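Demonstration gathering, known in some workshops as example collection, is the patient business of showing a robot how a job is done, over and over, so that a learning system can pick up the habit for itself. A person guides the arms through the task while the computer keeps a record of every movement, and each complete run is called an episode.

Clothing is a favorite subject, and a wonderfully stubborn one, for cloth seldom lands the same way twice. The Hikura collection, begun one May under Nerea Iglesias, holds 1000 episodes of two-armed folding, recorded by 16 operators using 26 garments.

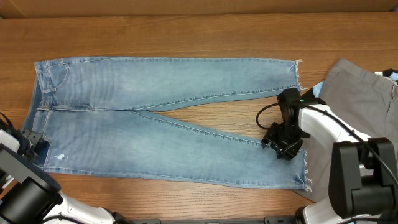 Denim is usually saved until operators have had some practice on softer things, being heavy and rather fond of springing back open. Iglesias asked her operators to keep their small fumbles and second tries in the record, so that the system might also learn how to recover from them. The later Zikeo collection kept this custom and added 4 kinds of towel.

See also: Teleoperation; Imitation learning; Cifuentes folding test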